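Household Operations, Unit 4
Cleaning and Storage in the Small Home
Handout revised 12/28/01

Read this before the second meeting of the unit. Bring it with you, along with your floor plan from Unit 3.

1. Where we are

Unit 3 dealt with how a small kitchen is laid out. Unit 4 deals with keeping it in working order. The two topics overlap more than the old syllabus suggested. A kitchen that is hard to clean is usually one where things are stored in the wrong place, and most of what students reported in the May survey came back to that point.

We will use the Rendwood apartment as our working case again. The kitchen has one window, one sink, and a counter run of 9 feet. If you missed the Unit 3 plan, copy it from someone who has it.

2. Soil types

"Dirt" is too broad a word to be useful. For kitchen work, sort soil into these groups:

Loose dry soil: crumbs, flour, dust. Remove it dry. Adding water turns flour into paste.

Grease: needs warm water and a detergent. Cold water will move it around without lifting it.

Mineral deposits: the white film left by hard water. Detergent does very little here. A mild acid such as white vinegar will dissolve it, given time. Do not use acid on marble or limestone.

Protein soil: egg, milk, meat juices. Start with cool water. Hot water sets it.

A single dish can carry more than one kind. A milk bottle left overnight has protein soil and grease, and in a hard-water area it may have mineral film as well.

3. Matching the tool to the job

The four things that do the work in cleaning are water temperature, chemical action, rubbing, and time. If you cut back on one, you have to raise another. Soaking a pan for an hour is trading time for rubbing.

Tools supply the rubbing. Stiff bristles put a lot of pressure on a small spot and suit baked-on food. Soft fibers spread the pressure out and suit glass, plastic, and anything with a finish that scratches. Shape matters as much as stiffness. A flat pad cannot reach the bottom of a narrow container, and a tool with a long handle loses force at the far end. 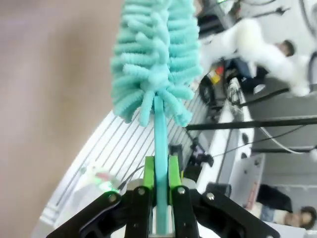 Rinse every tool after use, shake it out, and leave it where air can get to it. A tool stored damp in a closed cabinet will smell within a day or two and will pass that smell on to the next thing it touches. Replace it when the fibers mat down and will not spring back after rinsing.

Srisuk and Wallow, the two readings for this unit, disagree on sponges. Srisuk would drop them from the kitchen altogether. Wallow allows them if they are changed weekly. You should know both positions. For the written assignment you may take either one, but support it.

4. Order of work

Top to bottom, dry to wet, clean to dirty. In practice:

Clear the surface first. Wiping around objects takes longer and leaves rings.
Dust or sweep before any water is used.
Wash glasses, then flatware, then plates, then pots.
Change the water when it is cloudy or has cooled — not only when you run out of suds.
Do the floor last.

The Skundgate method, covered in the reader, reverses the first two steps for very crowded counters. It works, though it is slower for most people.

5. Storage above the counter

Counter space is measured in area, but most of the air above it goes to waste. A second or third level gives you more places to set things without using more counter. The cost is reach and visibility. Items at the back of a deep shelf get forgotten, so keep raised shelves shallow.

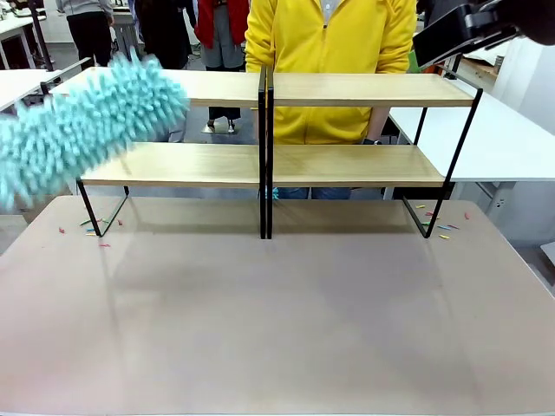
Leave enough height between levels to lift out the tallest item without tipping it. Measure the item, then add 3 inches for your hand. Students often measure the item and stop there.

Put heavy things low and light things high. Things used every day go between hip and shoulder level. Anything used less than once a month should leave the kitchen if there is any other place for it.

Check how the shelf is supported before loading it. A long board with supports only at the ends will sag in the middle under canned goods. Either shorten the span or move the cans to the ends.

6. For next time

Draw one wall of your own kitchen to scale and mark what is stored at each level. List five items you would move and where they would go. One page is enough — typed, please.

Reading: Wallow, chapter 2; Srisuk, chapter 5 up to the section on laundry. The laundry section belongs to Unit 6.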